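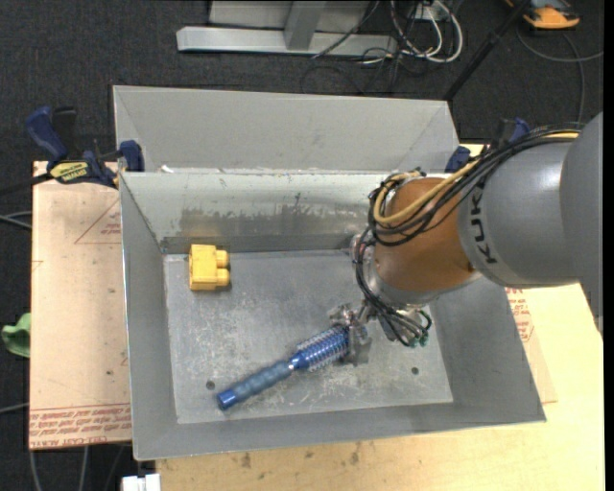

Picking bin with the arm over a round hairbrush. Second bin clamped behind.

Sloped picking bin, grey sheet metal
Somwood shared workshop, parts and builds

An open-topped bin for bin-picking work with a small or medium robot arm. The four walls slope in to a flat rectangular floor, so objects dropped in tend to end up where a gripper can get at them. We made the first pair for our own bench and have since had enough requests from members that we now cut them to order.

What you get
One folded bin, deburred on the top rim
2 bar clamps (on loan, please bring them back)
Paper drawing with fold lines and bend order

The bin comes unpainted. It will scratch. Ours has plenty of scrape marks on the floor from gripper fingers and they make no difference to the picking, though anyone using a camera that struggles with bare metal may want to spray the inside matt before fitting.

Fitting
Stand the bin on a flat tabletop and clamp it by the wall, with the pad flat against the metal. Do not overtighten, the sheet will dent. If you are using two bins, push them together with the rims touching and clamp across the join. We keep a sheet of cast acrylic under ours with the protective covering left on, and it is easy enough to slide out and swap.

Run the arm slowly along all four walls before the first proper job. The corners are the tight part. A gripper with a wide body will touch the slope before the fingers reach the floor, so measure yours first. Leave slack in the cables at the wrist, and check them again with the arm turned as far as it will go in both directions.

Test objects
The Duser test box is sold separately and holds 17 household items and toys. Long, thin things such as brushes are best taken by one end to begin with. Small blocks near a corner are harder, and we suggest leaving them until the rest is working.

Our own log for the bench stands at 1,004 picks. It is kept in the Bruston folder on the workshop drive, and members can copy it.

Known faults
The bins from the August batch have a slightly short front wall. They are safe to use and cost less. Ask for one if the height does not matter to you.

Small scraps collect in the seam between two bins. Vacuum it out with the arm powered down.

Ordering
Speak to Fergal Ó Néill at the workshop or leave a note in the parts tray. Allow over 2 weeks when the folder is booked. Sheet comes from Ó Conaill and is charged at cost. Collection only.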